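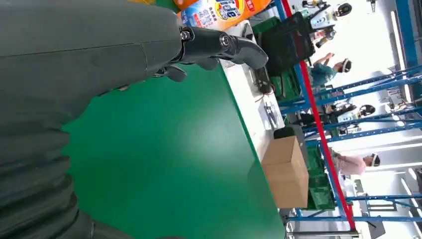

Siron two-hand kit with the Roussel recording plan – first impressions

Forum: Arms, Hands and Grippers

benchrat_remo
Posted Dec 25, 2023

Happy holidays to everyone who is also reading about finger joints today instead of talking to relatives. I promised in the hands thread that I'd write up the Siron kit once I'd had proper time on it, so let's go.

Quick background for new people: Siron is the hardware (two arms, two five-fingered hands, the head and wrist cameras, the wrist brackets). Roussel is the plan you add on top. It stores your recordings, lines up the camera views in time and lets you replay any run next to the joint data. You can buy the first without the second. I went to the Ivdale training floor to try both before our shop decides, and I came home a lot more excited than I expected to be.

The task was laundry detergent. Orange bottles, Tide, some lying down and some standing. Sounds dull! But a detergent bottle is a mean little object for a robot hand. The body is wide and slick, there's a cap and spout at one end to bump into, and when one is on its side you have to decide whether to come at it from above or get the fingers around the middle. I learned more from those bottles than from a month of foam cubes.

What I liked:

The hands close around things. I know that sounds silly, but I've used so many that pinch and pray. With these you can bring the fingers over the body of a bottle and the thumb comes in from the other side, and it feels like a grip a person would use.

The views. You get the wrist view and the head view of the same moment, and Roussel scrubs through them together. The wrist view comes up sideways by default, which bothered me for one afternoon and then I stopped noticing (there's a rotate setting, I found it on the last day, of course).

Setup. From crates to first motion was 22 minutes on the second morning, with one person from Ivdale reading me the steps off a tablet. The first morning we will not discuss.

What I didn't like: cables. The one at the wrist loops out farther than I'd want, and I was always checking it before a reach. The manual also skips the thumb calibration completely, and you have to find it in the release notes.

This is the head view during a pick, right hand on a bottle and the left one waiting open by the cap.
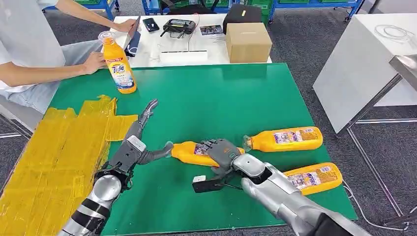

Re: Siron two-hand kit with the Roussel recording plan – first impressions

kettle_logic
Posted in December

Great write-up, thanks. I'm going to be the grump though. Five fingers for a bottle? Our line at Custness moves bottles all day with a two-jaw gripper and a rubber pad, and it costs a fraction of this. I don't doubt it's fun to use. I just don't see who is paying for it.

Also, green table and orange bottles is a very kind setup for any vision system. Put those on a cluttered gray shelf and tell me how it goes.

benchrat_remo

Fair on the color! Green and orange is easy mode. On the gripper I half agree. If all you ever do is one bottle in one spot, keep your two jaws and be happy. We do kitting, and the object changes every week. I'd love to have one hand that can do the bottle on Monday's list and a bag of clips on the next one without a tool change.

solder_and_tea

Can I ask about the yellow stuff on the left of the table? Is that part of the kit or did somebody tape it down?

benchrat_remo

It's tape, not in the box. The kit comes with the green mat and nothing else for the table.

marlow_p

We've had the Siron hands since spring, without the arms, and I want to back Remo up on the grip. Ours are lovely on anything round. They're less lovely on thin stuff, so try a sheet of paper before you sign. The fingertips need fresh skins more often than the brochure suggests, too. I keep a bag of them in my desk.

Where I disagree is the plan. 489 a month for Roussel is hard to swallow when the files come off the kit in a format you can open yourself. We wrote our own viewer in a few weekends. It's ugly – it crashes if you drag the slider too fast – but it's ours.

benchrat_remo

I went in thinking the same and came out the other way. By the end of the stay I had 358 recorded runs, and going through them with the views lined up took one evening with a bowl of cereal. With my own scripts that would have been a week. If you enjoy writing viewers, I can see skipping it. I don't, at all.

Here's another head view, from a run I flagged to look at thumb position. Look at how different the two hands are at the same moment.
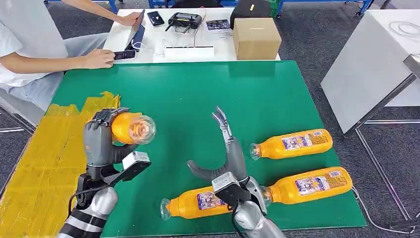 Left hand closed on a tilted bottle, right hand open with the others lying next to it.

kettle_logic

OK, that left hand is a nicer hold than I was picturing. I'm still not buying one. What happens if you drop a bottle, does the recording stop?

benchrat_remo

No, it keeps going until you end the run, and you can tag it afterward. I left my drops in. There's a "partial" tag too, which I used way more than I'd like to admit.

solder_and_tea

Does Ivdale let you bring your own objects? We make odd-shaped brackets and I'd want to see those in the hands before anything else.

benchrat_remo

Yes, ask when you book. I brought a box of parts and they were happy to swap. Sessions run 3 days. Take the longest slot you can get, the first day goes to learning where your thumbs are.

marlow_p

If you go, ask them about the wrist bracket revision. Ours had the older one and the cable rubbed. I'd like to know if the new one fits hands from the spring batch, support never gave me a straight answer.

benchrat_remo

Will do, I'm emailing them about cable clips anyway. I'll post whatever they say.

– Remo D'Amico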